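Questions I Keep Getting About the Sorting Arm

2021-09-28
By Craig MacBrayne

14 comments | 3 shares

Since the first write-up I've had the same handful of emails over and over, so I'm answering them in one place. If you want to be sold on home automation you may want a different page. I still don't think most people need one of these.

What is it supposed to do?

Pick up small open cylinders and sort them by color inside a divided round bin. I model it all in the simulator before I let the real arm near the bench. The arm is a secondhand Zuvis, the controller is a Tellier board, and the software is held together with scripts I'm not proud of.

Why simulate at all? Isn't that cheating?

It's cheaper than fingers, yours or the robot's. I was suspicious too, and I'm still suspicious of anyone who shows you only simulated results. A model will happily forgive bad wiring and a sagging shelf. What it's good for is catching dumb geometry, like a fingertip that can't fit between two parts.
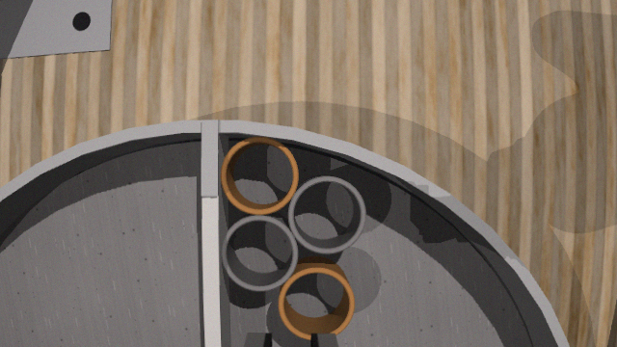
Orange and gray cylinders on one side of the divider, fingertips coming in from the bottom.

How often does it get the pick right?

In the simulator, 1533 good picks before I stopped logging. Please don't quote that as a success rate. I changed the settings several times along the way and threw out the early runs. On the real bench I did 100 tries in March and was happy with fewer of them than I'd hoped.

Do I need the expensive gripper?

I doubt it. The Mellor gripper everybody recommends is nicely made, but most of my trouble came from parts crowding each other, and a fancier gripper has to get into the same gap. Try thinner fingertips first. If that doesn't help, you're out the price of some printed plastic.

Will it save me any time?

Sorting by hand, I can clear a bin before the arm has finished homing. Setup took me roughly 48 evenings, and that's leaving out the ones I spent reading forums. If saving time is your reason, buy a second bin and label it.

What about the Enent vision add-on?

I tried it for three weeks. It did fine with orange and got confused by gray parts in shadow, and dim light is what most garages have. A cheap lamp on each side did more for me than the add-on did. Maybe the newer version is better - I haven't paid to find out.

Does the surface matter?

More than I thought. Busy wood grain gives a simple color threshold plenty to trip over, especially when the browns drift toward orange. I put different wood textures in the model for that reason. If your settings only work on a plain white table, they don't work.

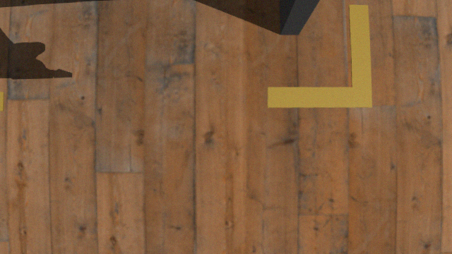
Can I run the arm while I'm out of the house?

Please don't. Mine has a stop button within reach and a power strip I can kick, and I have used both. A hobby build has no business running by itself, whatever the video you watched told you.

Will you share the files?

Once I've cleaned them up. I've been saying that for a while, so feel free to be skeptical about it. The bin model is the only piece I'd call finished, and even there I'm not thrilled with the rim.

Contact: use the form on the main page | © 2021 Craig MacBrayne | Back to top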